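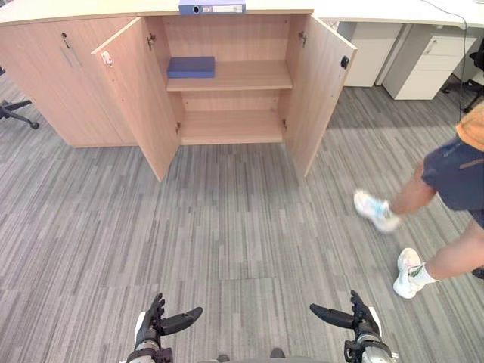 Tuesday. Testimony letters, Joltthorpe deposit, second run. The deposit is the set of handwritten accounts of answered prayer sent in to the Joltthorpe prayer house, mostly on airmail paper and school exercise sheets. Scanning restarted at 09:40 after the lamp had warmed up. Total sheets listed on the accession form: 1,767. Total letters after matching loose pages to their first sheets: 1,062. Storage for the finished folders is agreed as the low wood-grain cabinet, letters in the section with the two doors and the original envelopes in the left one, as that has the lock. Shelf labels to be typed, pencil does not last on the card we have.

Settings as last time. 300 dpi, colour, no automatic contrast. Tried automatic contrast on one batch of blue aerogrammes and it lifted the reverse side so far that both texts were unreadable. Batch rescanned with black card behind each sheet. Show-through now acceptable, though the third fold on most aerogrammes still gives a dark line through one row of handwriting. Transcribe those rows from the paper.

Ash marks: several letters were kept with sacred ash folded inside. The ash is part of the item and is not to be brushed off into the bin. Procedure adopted: tip onto glassine, fold, write the letter number on the outside in pencil, keep with the envelope. Wipe the glass after each one. I missed this twice and had grey specks on the next four scans, all redone.

Dating. Few writers give a year. They date by festival ("the week after Guru Purnima", "second night of Navaratri") and sometimes only by the event itself, such as an exam result or a visa. For the index I am entering the festival exactly as written, with a separate field for the probable month. Guru Purnima goes in as July unless the postmark says otherwise. Postmark overrides everything except a date in the writer's own hand.

Category field is still a problem. The El Khatib scheme has "healing", "travel", "study" and "other". On a test of 100 letters, 38 went to "other", mostly dreams. Proposed adding "dream" as a fifth heading and sent a note to Dullville, where the parallel set is being indexed.

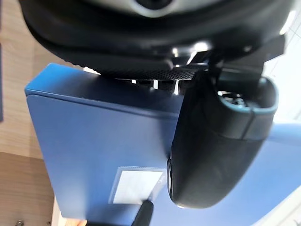 Dullville answered at 14:15 that a dream is how the blessing arrived and has nothing to do with what it was for, so it should sit in a field of its own. A dream before an operation stays under "healing". They also asked us to leave the four headings alone until both sets are merged, since they have already printed their forms.

Accepted. New field called "manner", values: dream, object, stranger, voice, none stated. Reran the same test. "Other" falls to 11. Two letters have both a dream and an object – entered both, separated by a semicolon. Check that the export does not split on semicolons.

Outstanding:
Drurnenville folder has no accession form. Write and ask.
Glassine nearly finished.
Letters 212 and 213 are in the same hand and may be one letter. Compare the paper under side light before renumbering.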